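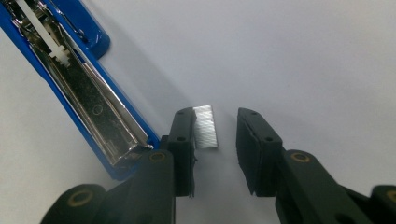
4. Planning and buying your bench

I wrote this section after we had already bought things in the wrong order, so please read it before you open your wallet! Sections 1 to 3 of the Cliltance guide got you as far as knowing what the hand-held gripper does and how to calibrate it. Now comes the part with the money in it: what to buy, what to borrow, what can wait until April when everybody's budget resets.

I'm assuming a small set-up like ours. One table, one or two people, the Hilar hand-held gripper, and a list of desk-sized jobs you want to record. If you're outfitting a whole room, the order still holds but you'll want quotes in writing.

4.1 Start with the task list

I know, the catalog is more fun. But the tasks decide nearly everything else on the shopping list, and the smallest object on that list decides the fingers, which are where the money quietly goes.

1. Write down every task you plan to record in the first stretch of work. Use plain verbs: open the lid, put the cup down, load the stapler.

2. Next to each one, write the smallest thing the fingers have to hold. For a stapler it's the strip of staples, and that one line changed our order more than any other. A strip is small, slick and metal, and it has to be pinched squarely enough to go down into a narrow channel. Pads that are lovely on a coffee mug can be hopeless at that.

3. Write the tightest gap the fingers must get into or near. With an open stapler you have the track, the pusher and the housing all competing for the same bit of space, and the finger blocks are chunky by comparison.

4. Mark anything that gets used up. Staples, tape, paper, zip ties, tea bags (we did a tea task, the table still smells nice).

5. Cross off any task that needs something you can't replace locally. You can add it back later.

Note: Keep this list on one page. If it spills over, you're planning next year's purchases, and you'll buy for tasks you never get to.

4.2 Set your ceiling

Our ceiling was $1017, an odd number that came out of what was left in the equipment line once shipping for another order had been paid. Yours will be some other odd number. What matters is that you split it before you start filling a cart.

1. Write the ceiling at the top of the sheet.

2. Take 20 percent off right away and call it the reserve. It pays for broken pads, the cable you forgot, and the return postage on whatever turns out to be the wrong size. Don't let anyone talk you into spending it in the first week. I have been that anyone.

3. Take off what you owe on the gripper itself. If your Hilar is on loan, as ours was, put a zero on that line and a note saying when it has to go back.

4. Whatever remains is for fingers, table, light, storage and objects, in that order.

Caution: Prices in this section are what I paid, and I haven't gone back to check them. Ask for a fresh quote before you put any of them into a form somebody has to sign.

4.3 Fingers and pads

You'll be tempted to treat these as accessories. Please don't! They touch every single thing you record, and when the pads go, the day is over.

1. Order one spare set of fingers along with the gripper. Mine were $169 from Olau, and yes, I winced. A set ordered later ships on its own, takes its own sweet time and costs you the shipping again.

2. Order spare pads separately. Pads are $19 a pack and wear out long before the finger blocks do. Two packs is a comfortable start for desk tasks.

3. Check the screw holes on the spare set against the set you have. Olau changed its hole spacing at some point, and the listing picture hadn't caught up when I ordered.

4. When the box arrives, fit the spare set once, even though you don't need it. Close the fingers on a thin strip of something and see whether both pads meet it flat. Then swap back and put the spares away labeled.

5. Write the fitting date on the box lid with a marker.

Note: Black fingers on a pale table are easy to see in a recording, and that's a good match for small shiny objects too. If you like a dark table, ask about other finger colors before you order. I didn't, and had to give up on a rather handsome charcoal mat.

Caution: Don't buy softer pads to fix a grip that slips on metal until you've wiped the old ones. I bought a pack of extra-soft ones in a panic, wiped the originals a day later, and they were fine. The soft ones are in a drawer. If you'd like them, write to me.

4.4 The table and its surface

A plain white surface does most of the work here. It's cheap, it makes a dropped staple easy to find, and you can tell straight away when it's dirty.

1. Measure the table before buying the surface. Measure it again from the other side, because ours turned out not to be square.

2. Choose matte. Glossy white looks smart in the shop and throws the light right back at you.

3. Buy it in one piece if your car allows. A seam under the work area catches thin objects, and a staple strip that drops into a seam is a real nuisance to get out.

4. Budget for a second, identical sheet. Surfaces get scratched and stained, and a replacement bought months later may be a different white.

5. Leave elbow room. The hand-held unit needs space behind it for your forearm, and I'd happily trade a nicer table for a deeper one.

We got our sheet from Bañez, who cut it to size on a Saturday while I waited. There was a small charge for the cutting and I'd pay it again, having tried to do the first one myself with a craft knife.

4.5 Light

1. Try the room as it is before buying anything. Record one short task in the morning and the same task late in the afternoon.

2. Compare the shadows. Soft gray ones are fine and you can leave them alone. Hard ones that hide the edge of a small part need fixing.

3. If you need a lamp, buy one good diffused one and put it high. A pair of cheap ones gave us two sets of shadows and a lot of arguing.

4. Check shiny objects last. The metal inside a stapler picks up highlights from everywhere, and you won't get rid of all of them, so stop when you can still make out the channel and the strip.

Note: Blinds count as lighting equipment. Put them in the light budget and nobody will ask why they're in the object budget.

4.6 Objects and consumables

Here's where spending gets fun and also leaky. Small things at small prices, bought one at a time, add up faster than the finger set did.

1. Go back to your task list and buy only what's on it.

2. Buy duplicates of anything with a spring, a hinge or a latch. Staplers in particular. They're built to be opened once in a while by someone who has run out of staples, and you'll be opening yours all day long.

3. Make sure a refill fits before you buy the big box. Take the stapler with you if you're going to a shop. The clerk will be nice about it.

4. Choose colors that stand out from both the table and the fingers. A blue stapler is a good pick. White is a poor one, black is worse, since it melts into the gripper.

5. Decide what happens to used objects. We keep a retired box, and things from it are not allowed back on the table however fine they look.

Caution: Loose staples get into everything. Put a small magnet and a lidded tray on the order, and do a sweep of the table before you fold down or move the gripper. Check the gaps between the linkage pieces too, and never pick a staple out of there while someone else has a hand on the grip.

Caution: Keep your free hand away from the front of an open stapler when the pusher is under tension. Safety glasses are cheap, put a pair on the list for each person.

4.7 Placing the order

1. Group everything by supplier, then see whether any supplier is only getting one line. If so, try to move that line somewhere else and save yourself the shipping.

2. Order fingers and pads first, the table surface second. Objects go last, after you've had a go with the real fingers on things from your own desk.

3. Keep a running total next to the ceiling, with the reserve still showing as its own line.

4. When a box comes in, open it the same day and tick it off. Return windows are short and they start on delivery.

5. File the receipts with the spare fingers. It's an odd place for receipts, but we've never lost either.

If your total is over the ceiling, drop tasks before you drop spares. Each task you cut takes its objects and refills with it, and often a type of pad as well.

Section 5 covers labeling the storage bins and laying out the table for the first session. Have your tick-off sheet handy, the bin numbers come from it.

We use cookies to remember your place in the guide and to see which sections get read. Accept all / Manage settings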